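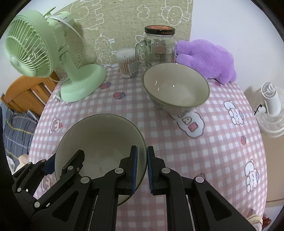

Bowl pick, jaws over the rim.

Hand-held gripper demos: how much should I change between takes?

Posted by Jevine, July 27, 2023

I'm gathering demonstrations with a hand-held gripper for a policy that has to pick up dishes and set them down somewhere else on a table. The camera rides on the tool, so all the model gets is the wrist view and the jaw opening. No arm is involved at this stage. The plan is to train first and move it over to an arm in September.

So far I've been recording in blocks. I put the dishes down, do the same pick several times, then change the layout and go again. The trained model does well on layouts it has seen. If I slide a bowl over by a hand's width it still heads for the old spot, closes on air, and then carries on as if it had the bowl. It does that with 4 different layouts, so I don't think it's one bad block.

Things I've been keeping fixed: the tablecloth, the furniture, the room light, and my starting position, which is more or less the same every time. Things that change: which dish, and where it sits once a block is finished.

What I can't work out is whether I need a lot more takes or just different ones. My recording time is limited. Also, do people keep the takes where they fumble the grasp and try again, or do those get thrown out?

Meinecke

Different ones. If you do the same pick over and over from the same starting point, the model can get a low training error by learning the path and more or less ignoring the camera. It has no reason to look at the bowl when the bowl is always in the same place.

What I would do, in this order:

Move the dish after every take. It feels slow, but you get used to it, and you lose a few seconds per take at most.

Change your starting position too. Come in from the left, from the right, from higher up. Start a few takes with the gripper pointed partly away from the dish so the model has to find it.

Leave other dishes nearby and shuffle them as well. If the target is always the closest thing to the camera, that is what it will learn to grab.

Leave the cloth and the light alone for now. Get position sorted out first, then change the background. If you change everything in one go you won't know which part helped.

On fumbled takes, I keep the ones where the recovery is clean, meaning you miss, back off a little, and go in again without wandering. Those are the only examples the model will ever get of what to do when it's off target. I drop anything where I stopped to think in the middle. Long pauses teach it to pause.

And check the jaw signal. Carrying on after closing on air often means the opening value isn't making it into the input, or it's scaled so small that it does nothing. Plot it for 5 takes and see if a closed empty jaw looks different from a jaw closed on a rim. Thin rims are hard for this, so use your thickest bowl for the first check.

Plates are worth recording as a separate set. A bowl gives you a wall to close on at nearly any angle, but with a plate your wrist has to turn a lot more, and that motion won't come out of bowl takes no matter how many you have.

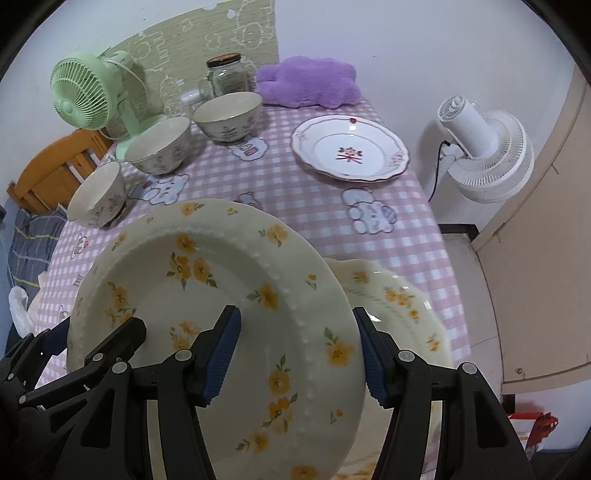

Wutik

I'd disagree a bit on the plates. I kept them as a separate set for a long time and ended up with two models that were each fine and a combined one that mixed up the approaches. Recording them in the same session, bowl then plate then bowl, worked better for me – same number of takes, just shuffled. Label them by dish so you can still split them later.

Also slow down near the rim. Most people move fast right up to the grasp, and then there are hardly any frames in the part that matters. I take about as long over the last bit as I do over the whole approach.

Wulora

Just record more. Mine was bad until I had a lot of data and then it was ok. I never looked at the jaw signal.

Jevine

Plotted the jaw opening for 7 takes. It was being clipped, so anything below a certain width came out as zero and a bowl rim looked the same as nothing. Fixed that and retraining on the old takes now. Will start moving the dish every take from the next session and mix the plates in as Wutik says.

Contact us | Copyright 2023 | Terms | Back to top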